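Ticket 3942: Label printer drops offline after sleep
Status: Resolved
Site: Herncombe
3 comments | 0 shares

Reported Friday. The Cenel label printer on the second floor stops accepting jobs once it has been idle for 84 minutes. The queue on the Wiegand print server shows it as offline. Power cycling brings it back until the next idle period.

Checked first: cable, switch port, toner door sensor, free space on the server. No faults. Ping to the printer fails while it is asleep and works right after a restart. Swapped to port 9 on the same switch, same result.
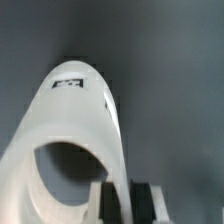 Attachment 1: black-and-white marker just below the rounded tip.

Server log shows the status check timing out at 200 ms, after which the queue is flagged offline and stays that way. The Biltard office runs the same model with the status check turned off and has no open tickets for it.

Steps taken:
1. Turned off deep sleep in the printer's network menu.
2. Cleared "SNMP status enabled" on the server port.
3. Deleted the stuck jobs and restarted the spooler.
4. Left the printer idle overnight, then sent a test label from two workstations. Both printed.

Firmware was not changed. The deep sleep setting goes back to default after a factory reset, so repeat step 1 if the unit is ever reset.

Helpful? 4 yes | 1 no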